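Section 4: Fitting and Adjusting Your Zekach Running Vest

Your vest arrives set for a torso that belongs to no known runner. Allow 15 minutes to correct this before the first outing, and do it indoors, where swearing carries less far.

1. Put on the shirt you plan to run in. A vest fitted over a bathrobe will fit a bathrobe.

2. Loosen both side straps all the way, then pull the vest on like a jacket. The Zekach logo goes on the outside.

3. Fasten the lower chest clip first, then the upper one. You should be able to slide 2 fingers under each.

4. Tighten the side straps a little at a time, left, right, left, right. Stop when the vest sits flat and you can still take a full breath.

5. Fill both front flasks to the top and squeeze out the air. Air is what makes the sloshing noise. By mile 4 you will have opinions about the sloshing noise.
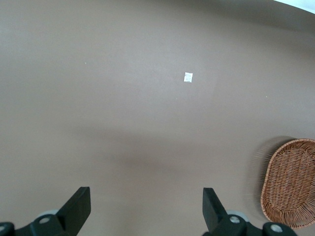 Mine still bounced after all of that, writes one owner from Skanunari, until I moved the upper clip down one notch and put my keys in the back. She has a point. Keys, phones and anything else with some heft belong in the rear zip pocket, close to the spine.

6. Jog in place for a minute. If the flasks hit you in the ribs, repeat step 4.

Note: The vest weighs 244 grams empty. What it weighs at the start of a long run is between you and your snacks.

Caution: Do not tumble dry. Hand wash in cool water, rinse well and hang in the shade. In July, rinse after every run, whatever you think it smells like.

Caution: Skin that was fine at the fitting can chafe later. Put balm on the collarbones and under the arms before you need it.

Spare clips fit all Zekach vests from size XS up. For flask care, see Section 5.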